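Sancombe Swap Shelf: Your Questions

What is the Swap Shelf?
A free exchange for jigsaw puzzles, run out of the Sancombe branch library. Bring one in, take one home, and come back when you've finished it (or given up on the sky, which happens to the best of us). We have 300 puzzles on the shelves right now and more turn up every week!

Do I need a library card?
No. Sign the book by the door and write down the title you're taking.

How many can I borrow?
Up to 2 at a time. Big families can ask at the desk for a third during school vacations.

How long can I keep one?
There's no due date on anything under a thousand pieces. For the giants we ask for 8 weeks, and that includes the Travlow harbor puzzle, all 1,728 pieces of it, which has had a waiting list since April. It's wonderful. The boats are easy and the water is not.

Do I have to count the pieces before I return it?
Please don't! Just tell us if you know one is missing. We put a yellow sticker on the box and plenty of people take it anyway.
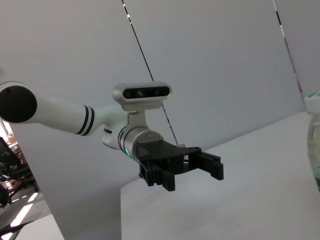
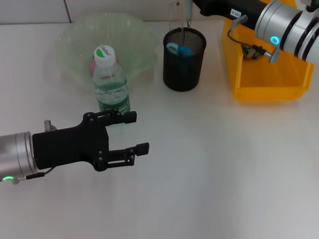
What should I do my puzzle on?
Anything flat that you can leave alone for a while. People worry about this far too much, and a lot of them buy a fancy felt mat before they've finished their first box. A plain white tabletop with a matte surface, like the one under the gripper in the second photo, is lovely to work on, and dark pieces are a joy to find against it. For snow scenes and pale skies I'd lay down a sheet of navy poster board first. If you need the table back for dinner, build on a big piece of foam board and slide the whole thing under the couch.

Do you take wooden puzzles?
Yes, and we get very excited about them. The Okafor set, with its odd curvy pieces shaped like birds, lives behind the desk, so you'll have to ask.

What about kids' puzzles?
Bottom shelf, left side. Floor puzzles are in the blue crate. Bag up the pieces if the box has split.

My box smells musty. Will you still take it?
Leave it open in a dry room with a cup of baking soda next to it for a few days, then sniff again. If it still smells, we'll pass.

Is there a puzzle night?
There is! We call it Multuvura, after a made-up island on one of the first puzzles donated to us, and everyone works on the same picture at the long table. Beginners are very welcome, and edge pieces are usually gone in the first half hour, so come early if that's your favorite part.

Page updated 12/7/19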